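Print | E-mail

Can a drawer teach anybody robotics?

Venla Vainio has run the Kevgate student robotics club for 3 years and she is tired of hearing that it is going brilliantly. "People see a clip and say well done," she says. "I want to know what happened in the other attempts."

The club's project this year is a kitchen that exists only on a computer. Students write a program for two arms, the program has to deal with a drawer, and every attempt is logged. By the end of May the log stood at 3,641 attempts. Of those, 774 met the club's own rule for a success, and Vainio thinks the rule is too kind. "It says the drawer must be open. It doesn't say you can't bash the cabinet on the way."

I asked whether simulation was just a cheap way round buying hardware. She didn't argue. "It's cheap, yes. We had 40 students sign up and no budget. What would you have done?"

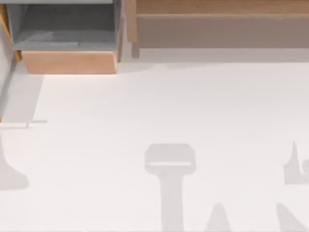 The club's simulated kitchen, with the drawer open and the shadows of the arms on the floor.

She is less patient with the idea that it prepares them for the real thing. "A drawer in there slides the way we told it to slide. My drawer at home sticks. Nobody has programmed my drawer."

The club will enter the Tadanitz student contest all the same, against a team from Schmieder that Vainio expects to lose to. I wondered what her students would take away if they did.

"Some of them can read a log now and tell you why a run went wrong. A few still change numbers until it works. I haven't cured that, and I'm not sure the contest will either."

Print | E-mail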